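Kanau users list: archive
Subject: Re: two-finger grippers for kitchen work, Firkulum vs Staltwood
From: Derek Ackroyd

Sorensen wrote:
> We have to pick a gripper before the end of June and the choice is down to
> the Firkulum and the Staltwood. Both bolt to our arm. The work is kitchen
> items only: plates, cups, play fruit, small boxes, drawer handles. Has
> anyone run them on the same counter with the same objects? I'm less
> interested in grip force than in what the wrist camera can see and how
> much trouble the cables are. Also, does the controller need a different
> setup for each one?

We ran both, so I can answer most of this. Same arm, same controller, same counter. We kept the objects to the kinds you list and put them back in the same spots between runs as well as we could by eye. Each gripper got 51 attempts spread over the objects. That is a small number and I would not read much into a difference of two or three.

Start with mounting. The Staltwood goes on with its own adapter, and you have to take the old plate off the wrist first. Allow 18 minutes the first time. The Firkulum uses the plate that comes with the arm and takes less than half of that. If you plan to swap back and forth, this matters more than it sounds, and you will want to redo the tool offset every time. I skipped it once and spent the rest of the morning chasing an error that was a few millimeters in the wrong direction.

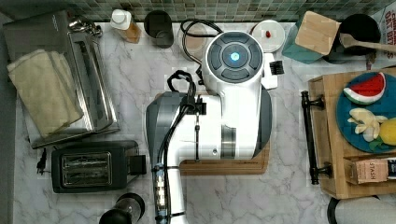 On the controller: you do need a separate tool profile for each gripper, with its own mass and its own center point. The arm will move without it, but it sags a little at full reach and the force readings are off. Copy the default profile, rename it, and change only those values. Leave the speed limits alone until you have done a full set of slow runs. We stayed at 10 percent speed for the first set and I would do that again.

Cables were the bigger problem for us. Both grippers have enough slack to turn the wrist all the way, and that slack has to go somewhere. On a low approach from the side it hangs near the counter. We tried routing it tight first and it pulled on the connector at the end of the turn, so we went back to a loose loop. Before each set, run the wrist through its whole range by hand and watch where the loop goes.
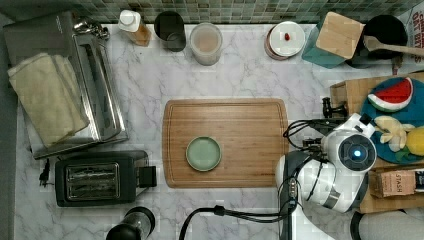

Gripper reaching toward the cutting board, small green plate on the board.

The small plate was the hardest item for either one. It is low and the rim is the only thing to hold. The Staltwood got it more often, mainly on approaches where one finger came down inside the rim and the other outside. The Firkulum tended to push the plate along before it closed. The play banana and the lemon were easy for both. The tea box was fine as long as the fingers came in square to the short side. If they came in at an angle it turned in the grip, and then you could not set it down flat.

For the wrist camera, look at how much of the view the fingers take up when open. With ours they come in from the top, and you lose the top corner on that side. That is fine for a plate or a board but not so good for a handle, where you want to see both ends of the bar as you come in.
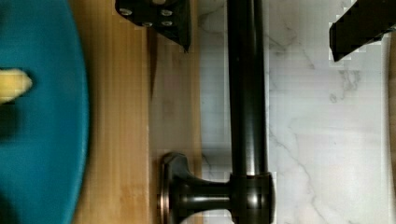 Dark metal was also harder than we expected. The bar has a bright line down one side, and our edge finder liked that line better than the real edge, so the center came out shifted. Turning off the overhead light helped some. What helped more was a second view from a fixed camera, used only for the last part of the approach. Video compression did not help either. If your link can take it, turn the quality up on the wrist stream before you start changing the vision code, which is what I did in the wrong order.

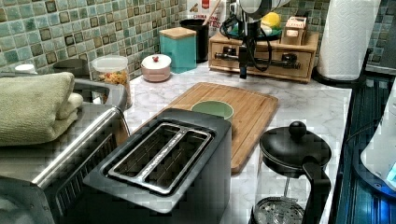 If you add a fixed camera, put it high enough to see over the appliances. Ours is off to one side, and anything in front of the board hides part of it. We moved it twice and still have a blind strip along the near edge. Calibrate it after the last move and then don't touch the mount.

As for which one to get, for your list I would take the Staltwood if you are going to mount it once and leave it there. If several people share the arm and swap tools, the Firkulum is less work and gives up only a little on thin items. I have not tried either one on anything wet or oily.

I can send both tool profiles if you want them. They are for the older Kanau firmware, so check the units on the mass field before you load them.

Derek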